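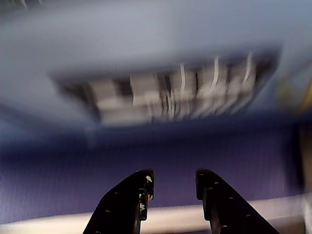 Figure 2. Two black gripper fingers, the left one with light patches along its inner edge.

4.2 Who was able to answer the discussion paper

The draft rights charter for the Wetero region was opened to public comment in two stages. In the first stage the regional office published a discussion paper and asked for written submissions. In the second stage it held meetings in the towns. The two stages were planned as equal in weight, and the terms of reference say this clearly. In this section we look at the first stage only and ask which residents could take part in it with reasonable effort.

The discussion paper has 95 pages. It contains a list of questions at the end of each chapter, but there is no place where all the questions stand together. A person who wished to answer only on housing, for example, had to find the housing questions in three different chapters, where they are mixed with questions on tenancy courts and on public land. Several submissions mention this difficulty. One of them, from a tenants' group in Ollard, says that its members divided the paper among themselves and met afterwards to compare what they had read. The group considered this a useful exercise, but it also wrote that a single tenant would not have had the time.

We obtained all 76 submissions that the office accepted. We read each one in full and coded it by type of author, by topic, and by the form in which it was sent. Where the author did not say if he or she was writing alone or for an organization, we coded the submission as individual. This choice probably makes the share of individuals a little larger than it was in reality, and the reader should keep it in mind. Even so, most submissions came from organizations, and many of these organizations employ a lawyer or a policy officer. The language of their answers is close to the language of the paper itself. They quote it by paragraph number and they propose changes to the wording of single clauses.

The individual submissions are different. They are shorter, they rarely refer to a numbered question, and they often begin with an event in the life of the writer: a refused benefit, a long wait for an interpreter, a school that could not admit a child with a wheelchair. In the summary report of the office such letters appear under the heading "General comments." We could find only a few cases where a statement under this heading was later connected to an article of the charter. It would be wrong to conclude from this that the letters were ignored. The staff may have read them with care and found no method to record them. However, the effect on the final text seems to be the same.

A second matter is the form of sending. The web form accepted plain text and had a limit on length, which was announced on the last screen. Eight submissions in our set stop in the middle of a sentence, and we believe that the limit is the cause. Paper letters were also accepted, but the postal address was printed only in the full paper and was missing from the leaflet. In Tamihana, where the library distributed the leaflet and did not have the full paper, we found no submission sent by post. The number of cases is too small to prove a connection.

The office extended the closing date once, after a request from the Astia legal center. The extension was published on the website of the office in December. It was not sent to the people who had asked for a printed copy, although their addresses were known. Of the submissions that arrived in the added period, nearly all came from organizations that had already been in contact with the office by other means. An extension of time is usually presented as a measure in favor of those who have few resources. In this case it mostly helped those who were already informed.

We should also note what worked well. The short version in simple language, although published late, is quoted in several individual letters, and the writers who used it tend to answer the questions more directly. The telephone line was open until 7 p.m., and two submissions were taken down by staff over the phone and read back to the caller for approval. Both are detailed and both were coded under specific articles in the summary report. It is a small base for a recommendation, but the procedure is cheap and it did not require any change in the rules. The office has not said if it will offer the line again.

The material does not permit us to say anything about residents who did not answer at all. No survey of non-participants was made, and the office did not keep a record of how many printed copies were taken from public buildings. Section 4.3 turns to the meetings, where attendance lists are available for all towns except Ollard.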